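Tarnano two-finger gripper, reviewed on a twin-arm cell
Rusirthorpe bench notes, 26 September 2024

We bought a pair of Tarnano grippers to replace the Skerkomley units on our two-arm table. The Skerkomley fingers are smooth and close hard, which is fine for boxes and poor for anything in film. Our work is mostly soft goods and food packs, so the test set was picked to match.

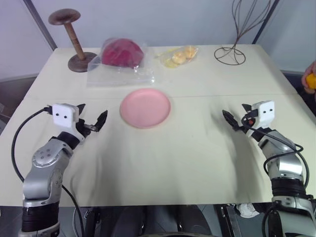
Fitting took 11 minutes per arm. The flange pattern matched and the existing brackets went back on without shims. The cable is stiffer than I would like and needs a generous loop at the wrist - too tight and it pulls on the connector at full rotation. The manual says nothing on this.

Control is through a Tang controller, firmware 2. Commands go out every 300 microseconds and the position readback is clean. Force readback drifts over a long session and has to be zeroed by hand.

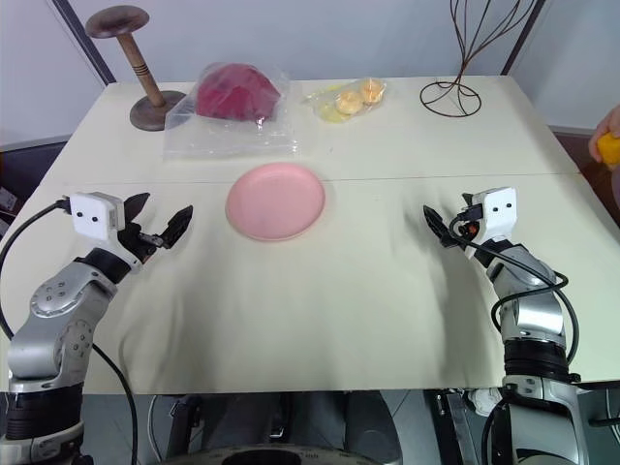

Over the full run we logged 1,361 grasps. Bagged knitwear was the strongest result, as the fingers gather the film before they meet the contents. Small bakery packs were fair: the grip held, but the default force marked the buns and had to be halved. Shallow plates need a low approach, and the finger tips are a little thick for it.

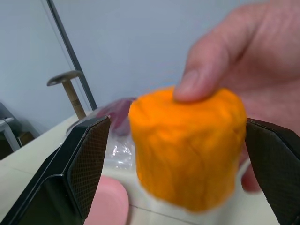 Textured pads make the largest difference on soft, squat items, where the old fingers tended to squeeze the part out forwards. They also collect crumbs and lint and want brushing daily. Spare pads are sold only in sets for both hands.

Against the Skerkomley, the Tarnano is slower to close and better at nearly everything we do. I would keep the older unit for rigid cartons. A thinner fingertip is listed for October and we have ordered one set.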